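## 3. Before you buy: planning the budget for a hand-held gripper setup

I put this section ahead of assembly on purpose. If you're reading the guide with the Hovby kit already sitting on your desk, skim it anyway, because half the money I've spent on this went to things I could have planned for (and the other half went to shipping, or so it feels).

My own total for the first setup came to $3474. That covered two hand-held grippers, mounts, storage, spare pads and a pile of small stuff to pick up. Yours may land well under that if you already own a decent computer and a couple of big drives.

### 3.1 Work out what you need

1. Write down the tasks first. Sorting jewelry, folding towels and loading a dish rack all ask for different things from the jaws, and you want that list in front of you before you open a single product page.
2. Mark each task as one-handed or two-handed. Anything with a box to steady or a strand to untangle goes in the two-handed column.
3. Count your grippers from that list. I tried to start with one and add the second later, and I paid shipping twice for it.
4. Measure the smallest thing you plan to grab. Thin hoops and tiny beads are where cheap pads give up.
5. Decide where you'll work. A low table at home is fine for small objects, and it costs you nothing!

> **Note:** Pads are sold separately for most models. Check this before you compare prices, or you'll be comparing a full kit to a bare one.

### 3.2 Budget for the objects too

I forgot this line completely the first time around. A gripper with nothing to grip is a very expensive paperweight, and the objects you pick decide how hard the task is. Costume jewelry is my favorite place to start. It's cheap, it's light, and you get beads, hoops, cuffs and charms all in one go, so a single bag gives you a week of different grabs. I set aside $200 for objects and I'd do the same again.

Overlapping pieces are worth planning for as well. Two bracelets that cross each other are a much tougher pick than two lying apart, and that's the sort of job I'd want any gripper on my short list to handle. 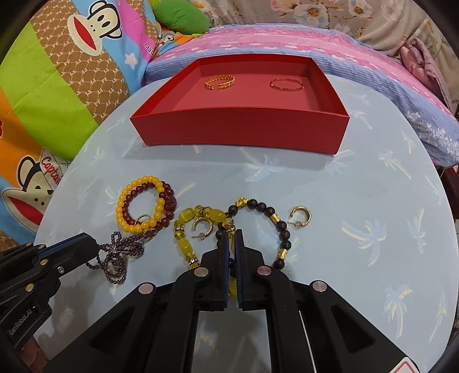
*Fig. 3-1. Bracelet sorting with two grippers and an open red box.*

For a job like that one, put these on the shopping list:

- a shallow box or tray with an open top
- mixed bracelets, some smooth and some faceted
- a few hoops with posts, which are fiddly in the best way
- one stiff cuff for an easy win between the hard ones

> **Caution:** Don't use jewelry you care about. Stones can chip, elastic snaps, and a popped strand sends beads under every piece of furniture you own. Keep small parts away from kids and pets.

### 3.3 Get your quotes

1. Ask for a price on the full kit, then ask for the same kit split into parts. Ruchti gave me both on one sheet, and it made the spare parts easy to plan.
2. Ask what a replacement set of pads costs and how long it takes to arrive.
3. Ask how the recordings get off the device. If you need the Jindix dock, add it now.
4. Get the warranty terms in writing. Mine from Isudov ran out in May, right before a hinge started to feel gritty. Ugh.
5. Hold back $300 that you don't assign to anything. Cables, a power strip and one more drive will find it.

### 3.4 Plan for storage and time

Recordings pile up faster than you'd think. I ran 27 short sessions before I looked at my free space, and I had to stop and buy a drive that same evening, at whatever the store down the road felt like charging.

1. Record one test session and note its file size.
2. Multiply by the sessions you expect in a month.
3. Double the result so you have room for a backup.

> **Note:** Put resetting time in the plan. Laying the pieces back out between takes can eat as much of your afternoon as the takes themselves.

Once the order is in, go on to Section 4 and clear a spot for charging.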